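Companion Animal Care, Unit 6: Taking In an Adult Dog
Course handout – Howard Oakley, Bronport

Read this before the shelter visit. Last term a few of you read it in the parking lot, and the dogs could tell.

1. What the kennel card leaves out

A kennel card is written by somebody who likes the dog and would like the kennel back. Treat it as a cover letter. "Loves attention" may mean the dog cannot be left alone with a couch. "Needs an experienced owner" means ask more questions. "Good with cats" should be followed by the words "which cat?"

Ask about:
past homes, and why each one ended
food, including what happens if you walk past the bowl
stairs, car rides, men in hats
vet records (the real ones, on paper)

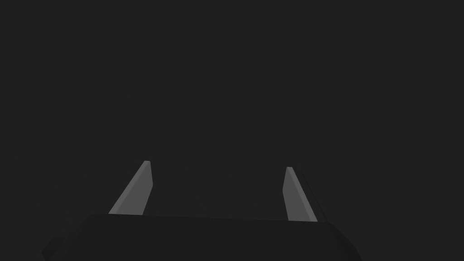

Fig. 1. Simulated view, dark background, gripper housing at bottom.

2. The first night

Most new owners throw a party. The dog has just lost every smell it knew and now has to meet your cousins. Keep it dull. One room, one bed, one water bowl, and a walk on leash to the same patch of grass each time. If the dog won't eat the first evening, pick up the bowl and try again in the morning. Call the vet if it is still refusing food after a full day, or sooner if it's vomiting or seems weak.

Don't bathe it. I know how it smells.

3. House rules

Agree on these before the dog comes home. In the Deligiannis case (see your packet) there were four people in the house and five opinions about the sofa. The dog, Brurna, learned to check who was in the room first, a skill she applied later to the pantry.

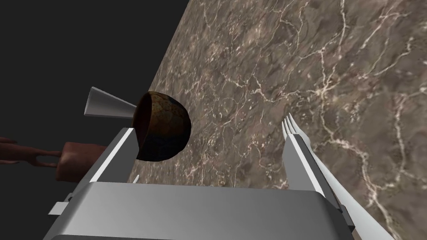
Write the rules down and tape them to the fridge. Use the same word for the same thing – "off" and "down" are two commands, and a dog who hears both for one offense will pick whichever suits her.

4. Weeks two and three

This is when the real dog shows up. Barking, digging and guarding toys often start now, and many returns happen now too. Of the 23 adoptions we followed at Trandwood, 6 came back, and more than half of those were in this stretch. Call the shelter early. They would much prefer a phone call to a dog.

For next class: bring one kennel card and rewrite it as you think the dog's last owner would have, 100 words at most. Christos Chrysikopoulos has the leashes. Please return them.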